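Budgeting for a second two-arm station: what am I forgetting?

benchful_of_bolts
Posted Saturday, December 30, 2023

I've been handed the spreadsheet for our second two-arm station and I'd love some extra eyes on it before I send it up the chain. We already run one station in our little shop in Drukmont (tabletop tasks, picking things up, pressing things, moving them over a few inches) and the plan is to have a second one beside it by the end of next October. I didn't buy the first one. The person who did left behind a folder of receipts, and I can tell you the folder isn't complete!

The big stuff is easy enough. Two arms, two grippers, a computer, a table. I've got a bundle quote from Boltent and another from Oprea for the same arms with different grippers, and they land close enough together that I could argue for either one. It's everything under the big stuff that's making me nervous. The first station has all kinds of bits on it that don't show up on any receipt I can find — brackets, cable, zip ties, tape, the backdrop.

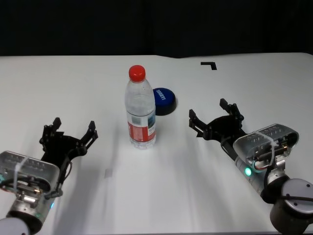
So I started a line called "small parts" and put a number in it, then doubled the number, and now I have no idea whether it's silly or way too low. My boss is going to ask what's in it. "Stuff" won't fly.

The other thing I keep going around on is grippers. The Boltent bundle comes with one pair and no spare fingers. Oprea throws in a spare set of finger pads but wants 29 days to ship a replacement gripper if one dies, and I can't have a station sit for 29 days. Do people buy a whole third gripper up front? Or just pads and screws and hope?

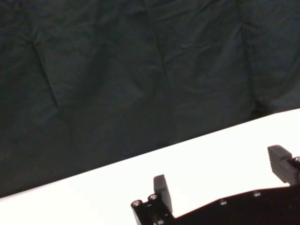 Gripper open over the table, with the ridged pad on the right.

Also the table itself. I assumed we'd buy the same white top again, but somebody in the shop wants to go with a darker one and I don't know if that's a money question or a religion. Any thoughts on that are welcome too. Budget isn't huge, and whatever I don't ask for now I won't get until the year after.

gearbox_grump

Buy the third gripper. Done.

Okay, a little more than that. You have two arms. If one gripper goes down you don't have half a station, you have a very expensive coat rack, at least for any job that needs both hands. I've been through it and I ate a month of schedule over one bad finger joint. Compare the cost of a gripper with what a month of two people standing around costs you and put that comparison right in the spreadsheet where your boss can see it.

Not going to weigh in on Boltent or Oprea, haven't used either.

slowlane_automation

I have opinions on the small parts line! We set up our second station last year and I kept every single receipt because I'd been burned on the first one, same as you.

First, quit calling it small parts. Break it up and give each piece a name, even when the number next to it is tiny. Mine were cable and cable management, brackets and fasteners, table surface and backdrop, lighting, things to pick up, and wear parts. Six lines that each look reasonable get approved a lot faster than one fat one that looks like a slush fund. My cable line came to $111, and not one person asked me about it, whereas the year before I'd had a whole meeting over "misc."

Second, get longer cables than you think. I measured ours with the arms parked, like a dope, and then the arms reached out and I got to order them all over again. Measure at full reach, add slack for the loop at the wrist, and buy one spare of each kind. If the maker only sells a cable in one length, ask about that before you sign anything.

Third, freight. Two arms come in more boxes than you'd expect and some sellers quote the bundle without shipping. Ask for the delivered price, in writing, with the date the quote runs out. We had a quote go stale while it sat on somebody's desk and the new one was higher (of course it was).

On spares I'm a bit softer than the grump up there. If both your stations use the same gripper, one spare covers four in service and that's easy to defend. If you go with Oprea's different gripper for the new station, now you need a spare for each kind, and there goes whatever you saved. I'd ask Boltent to price the exact model you've already got before you even look at anything else. Pads I'd buy five pairs and stick them in a drawer.

No idea on the tabletop color. We use whatever came with the bench.

benchful_of_bolts

Thank you both, this is so helpful! I've split the line up the way slowlane said and it already looks like a grown-up wrote it. I'm also asking for a matching gripper on the new station plus one spare for the pair of stations. Rovero (they're the dealer we bought the first computer through) says they can get me a delivered price on the whole lot, so I'll put that next to the other two.

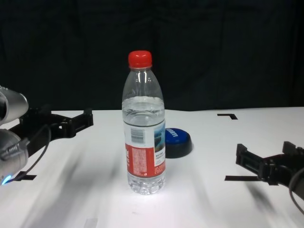 Lighting is the line I'd left out completely, and now I think it's the one I care about most. I'd been blaming the white top whenever we argued about how things look on camera. But the arms and grippers throw these dark blurry streaks all across the front of the table, and the button behind the bottle has its own soft shadow too, and a darker top isn't going to fix where the lamps are. So I'm pricing two big soft lights and keeping the same white surface for now. Black tape corners show up great on it anyway, and I'd hate to give that up. If the new lights help the old station as well, I can split the cost over both, which my boss will like.

Still open to hearing from anybody who's priced a backdrop. I went to look for what we paid for ours and, yep, no receipt. I'm going to take a tape measure in and get the width of the table, then call the fabric place across town and see what they charge by the yard.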